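Holham Wellness Board > Fasting, Saunas & Retreats > First silent retreat, what should I know?

cinville_jen
Posted 7:40 am

I did it, I booked! Five nights at the silent retreat center outside Clotdale, end of October. I've been meditating at home since spring (twenty minutes most mornings, on a cushion the cat thinks is hers) and I am so excited I already have a pile on the spare bed. Has anyone here done this one? What did you bring, and how bad is the no-phone part?

mossfoot
Posted 8:15 am

Oh you are going to love it! I went last year and I still think about the oatmeal. The phone thing is rough the first evening and then you forget you own one. My hand kept going to my pocket all through dinner, and by the second morning it had stopped.

Bring slippers with a real sole. The walk from the sleeping rooms to the hall is gravel and you do it in the dark at 5:30.

Fermín Sepúlveda
Posted 9:02 am

Congratulations! I've done it 3 times and I'd go again tomorrow. A few things I wish I'd known before the first one:

The knees complain before the mind does. Ask for a bench on day one. They have them in the closet by the door and you don't need a reason.
Eat the lunch. Dinner is soup and fruit, and the evening sit is long.
Crying is normal. So is being furious at a stranger for the way he breathes.

The center sits at 2,818 feet, so nights are cold even when the days are lovely.

tall_paul_k
Posted 9:30 am

I'll be the grump. I left after two nights and I'm glad I did. Ten hours of sitting is a lot for a beginner, and I think people on this board make it sound like summer camp. I was dizzy, I wasn't sleeping, and the teacher's advice was to watch the dizziness. Try a weekend first.

mossfoot
Posted 9:48 am

Sorry you had that, Paul, but it wasn't ten hours when I went. More like seven, with walking in between.

tall_paul_k
Posted 10:05 am

The schedule on my door said ten. Maybe they changed it. My point stands, a weekend is plenty to find out whether you like it.

Citlali Galindo
Posted 11:20 am

Both of you are right, I think! I did the weekend first and then the five nights, and the weekend was harder – you spend the whole thing arriving and then it's time to pack. Around the third day something loosened in me and I sat on the back steps watching ants for an entire break, perfectly happy. You don't get that on a weekend. But Paul, yes, if you're dizzy and not sleeping, tell someone and go home, there's no medal.

Jen, about that pile on your bed: go soft and plain. Nothing that rustles! And wash it all before you go, new fabric itches like crazy when you're holding still. 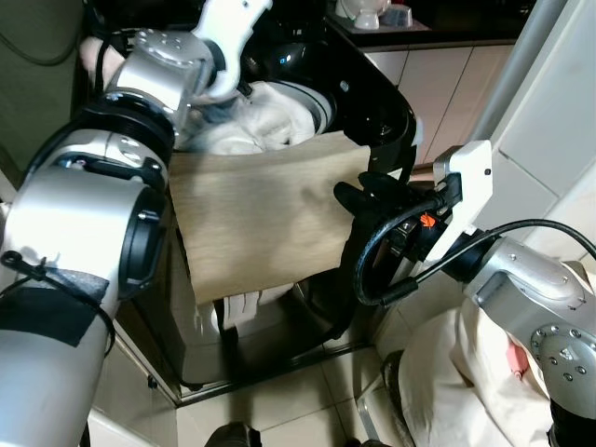
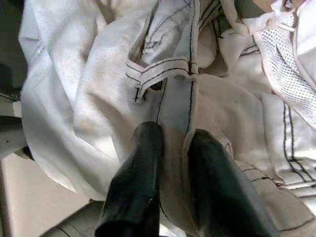 Also, tell your family the office number. Mine had only my cell and my sister worried for two days. They'll pass a note to you if it's important.

cinville_jen
Posted 12:10 pm

This is all so helpful, thank you! Paul, I did wonder about the weekend, but the next one is full and I've already paid the $664, so I'm going for it. I'll tell them it's my first time. Is there coffee??

Fermín Sepúlveda
Posted 12:26 pm

There is coffee at breakfast and it is terrible and you will look forward to it all night. Cut down the week before so you aren't dealing with a headache on top of everything else.

tall_paul_k
Posted 12:41 pm

Agree on the coffee. And good luck, I mean it. If they put you in the Kang room, ask for an extra blanket, the window doesn't shut.

mossfoot
Posted 1:03 pm

The Kang room has the best view though! Come back and tell us everything, Jen. I want to hear if they still do the oatmeal with the pears.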